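ホーム | 施設案内 | 学生支援 | 様式集 | お問い合わせ

Hummont学生起業プログラム 最終審査会
会場および試作品展示区画 安全点検表(所見付き)

点検日:2019年7月31日(水)
対象:Stirnen棟1階 展示ホール、同階 審査室、Baloch通用口から展示ホールまでの搬入経路
点検区分:開催前点検(設営完了後、一般入場前)
判定記号:○ 適合/△ 条件付き適合(所見に従い是正)/× 不適合(是正確認まで使用不可)/- 該当なし

本表は会場設備と出展チームの試作品の双方を対象とする。事業内容、審査基準および賞金の取扱いは対象外であり、応募要項による。前回1月の中間発表会で用いた様式から、電池の項と搬入経路の項を改めた。旧様式で提出された事前申告書は受理するが、不足する項目は当日の聞き取りで補う。

1. 避難経路および区画

1-1 主通路の有効幅が図面どおり確保されている。 ○
所見:展示台の脚部が床の区画線を越えている箇所が南列にあったが、点検中に移動し、再測定で適合を確認した。

1-2 非常口の前に物品が置かれていない。 △
所見:東側非常口の前にポスターパネルの空箱が積まれていた。撤去済み。設営業者の退出後に再び仮置きされるおそれがあるため、開場前に再確認すること。

1-3 誘導灯が点灯し、のぼり、横断幕、背面パネルで隠れていない。 △
所見:西列のチーム名表示が誘導灯の下端に掛かる。表示を225 mm下げること。吊り位置の変更で対応でき、印刷物の作り直しは要しない。

1-4 消火器の設置位置が表示され、手前に障害物がない。 ○

1-5 審査室の扉が内側から鍵なしで開く。 ○
所見:審査中の入室制限は扉前の掲示によるものとし、施錠は認めない。

1-6 控室として使う廊下部分に椅子が固定的に並べられていない。 ○

2. 電源および配線

2-1 回路ごとの合計負荷が申告値以内である。 △
所見:展示ホール北系統の申告合計は2,555 W。申告書に記載のない電気ケトルが控え区画で接続されていたため、取り外しを指示した。飲料用の湯は給湯室で用意する。

2-2 延長コードの多段接続がない。 ×
所見:北列の端の区画で、電源タップからさらに電源タップへ接続していた。壁面コンセントからの直接配線に改めるまで通電不可。是正後、点検者が目視で確認する。

2-3 コードリールを使用する場合、全て引き出している。 ○

2-4 通路を横断する配線に床用カバーが付いている。 △
所見:カバーの継ぎ目に隙間がある。養生テープで段差を処理すること。テープは通路と異なる色のものを用いる。

2-5 Allance製の貸出用電源ユニットについて、外装、端子、表示灯に異常がない。 ○
所見:貸出票と本体の管理番号を照合した。返却時は元の収納箱に戻し、端子に保護キャップを付ける。

2-6 自作基板を用いる試作品に、入力側の保護素子が備わっている。 △
所見:回路図の提出がないチームが残っている。図面の確認までは電源を入れず、静態展示とする。

2-7 夜間に通電を続ける機器がない。 ○
所見:閉場時に系統ごとに遮断する。データを保持する必要のある機器は、遮断前に各チームで終了処理を行う。

3. 電池を含む試作品

3-1 セルの種類、直列数、容量が申告書と一致する。 ○

3-2 膨張、漏液、外装の傷がない。 ○

3-3 充電は指定区画のみで行い、監視者が付いている。 △
所見:当番表に空きの時間帯がある。空きが埋まらない場合、その時間帯は充電区画を閉鎖する。

3-4 電池を取り外した状態で保管できる。 -
所見:組み込み型のみの出展であり、該当なし。代わりに主スイッチの遮断と絶縁シートの挿入を求めた。

3-5 予備電池が個別の不燃性容器に収められている。 △
所見:工具箱に金属工具と混載していた例があり、分離を指示した。

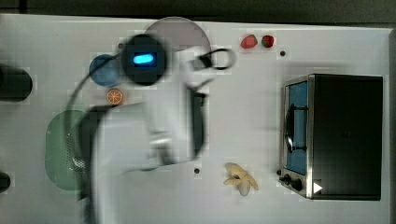 4. 可動部、工具、先端部

4-1 指や衣服を巻き込むおそれのある箇所に覆いがある。 ○
所見:回転部を持つ試作品は全て側面の覆いを確認した。上面が開いたままのものについては、来場者側に透明板を追加している。

4-2 停止操作部が操作者の手の届く位置にある。 △
所見:停止スイッチが展示台の裏面に取り付けられた区画がある。台の前面または側面へ移設すること。表示は「停止」の文字を含むものとする。

4-3 実演時に来場者と可動範囲との間に仕切りがある。 ○
所見:仕切りのロープはたるみを除いた。仕切りの内側に椅子や手荷物を置かない。

4-4 刃物、はんだごて、加熱器具は会場に持ち込まれていない。 △
所見:修理用のはんだごての持込み希望があった。展示ホールでの使用は認めず、工作室の作業台を使用する。工作室の利用には事前講習の修了が必要である。

4-5 尖った端部、ばり、露出したねじ先が処理されている。 ○

4-6 試作品が転倒しない。 △
所見:背の高い筐体は台に固定すること。砂袋による固定は、袋の破損がなく、通路側にはみ出さない場合に限り可とする。

4-7 飛行する試作品の屋内実演。 -
所見:出展なし。申請があった場合も当ホールでは許可しない。

5. 食品、水、化学物質

5-1 試食または試飲を伴う展示は、事前届出が済んでいる。 ○
所見:食品分野のチームについて届出の写しを確認した。原材料表示は来場者側から読める位置に置く。小分け作業は手洗い設備のある準備室で行い、展示台の上では行わない。

5-2 食器および調理器具が清潔で、欠けやひびがない。 ○
所見:試食に供する食器と展示専用の小物は、容器を分けて保管する。

5-3 水を使う実演区画と電源タップとの離隔が取られている。 ×
所見:受け皿のすぐ横に電源タップがあった。タップを台の反対側へ移し、床から離して固定すること。是正まで注水不可。

5-4 溶剤、接着剤、塗料の持込みが申告量以内である。 ○
所見:安全データシートを受付に備え置く。使用済みの布は蓋付き金属缶に入れ、閉場時に回収する。

5-5 アレルギーに関する掲示がある。 △
所見:掲示の文字が小さい。試食台の正面に拡大版を掲出すること。

5-6 小型の展示物が幼児の手の届く縁部に置かれていない。 △
所見:家族連れの入場を予定しているため、口に入る大きさの部品および模型は台の中央寄りに置く。紛失があった場合は直ちに受付へ連絡し、周辺の床を確認する。 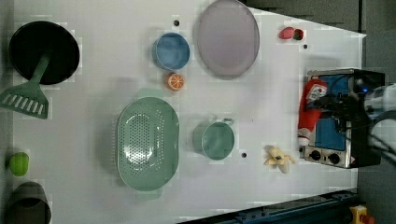 写真2 卓上の調理器具と玩具の食品

6. 搬入経路(Baloch通用口からStirnen棟まで)

6-1 台車の通行に支障となる段差がない。 △
所見:通用口の敷居に仮設スロープを置いた。スロープの手前3 mは台車の待機を禁止し、上り下りのすれ違いを避ける。

6-2 車両の誘導者が配置されている。 ○

6-3 搬入時間帯が一般歩行者の動線と重ならない。 △
所見:隣接棟の講義終了時刻と重なる枠がある。該当する枠のチームには搬入時刻の変更を通知した。変更できない場合は、歩行者の通過を待ってから進入する。

6-4 昇降機の積載制限が守られている。 ○
所見:人と台車の同乗は操作者のみとする。

6-5 雨天時の床養生が用意されている。 ○

7. 緊急時の対応

7-1 救急用品が受付に備えられ、使用期限内である。 ○
所見:冷却材の補充を要する。ほかは適合。

7-2 AEDの位置が会場図に記載されている。 △
所見:会場図の記載が旧位置のままである。配布前に差し替えること。既に掲示した図面も同様とする。

7-3 館内放送が全区画で聞き取れる。 ○
所見:最終発表のマイク音声と重なる場合に備え、音響卓で発表側の音声を遮断できることを確認した。

7-4 出展者が集合場所を知っている。 △
所見:開場前の説明に5分を充てる。説明を受けていない者は、区画責任者から同じ内容を伝達し、名簿に記入する。

7-5 審査の中断手順が進行表に記載されている。 ○
所見:中断した発表の扱いは審査側の判断による。避難を開始した場合、試作品の持出しは行わない。

7-6 車椅子利用者の避難補助の担当が決まっている。 ○

8. 総合判定

条件付き適合。
2-2および5-3は不適合であり、該当区画は是正確認まで通電、注水のいずれも行わない。ほかの区画の開場を妨げるものではない。△の項目は開場時刻までに是正し、出展者が是正欄に時刻と内容を記入する。是正が間に合わない試作品は静態展示へ切り替える。

静態展示への切替えは安全上の措置であり、審査上の不利益としない旨、プログラム事務局から審査側へ伝達済み。実演を予定していたチームは、事前に録画した動作映像を発表で使用できる。映像の再生には審査室備付けの端末を用い、電源の追加は認めない。

9. 記入上の注意

・所見欄の訂正は二重線により、訂正した者が押印または署名する。修正液は使用しない。
・点検後に配置を変更した区画は、該当項目を再点検する。軽微な移動であっても、1-1および2-4は必ず再測定する。
・試作品の改造を行った場合は、改造箇所を申告書の備考に追記する。電源部または電池の変更を伴うときは、第2項および第3項の全項目を再点検とする。
・本表の原本は受付に置き、撤収後にHummont学生起業プログラム事務局へ返却する。写しは施設管理室で保管する。

是正確認欄
2-2 確認時刻: 確認者署名:
5-3 確認時刻: 確認者署名:
その他の△項目 確認時刻: 確認者署名: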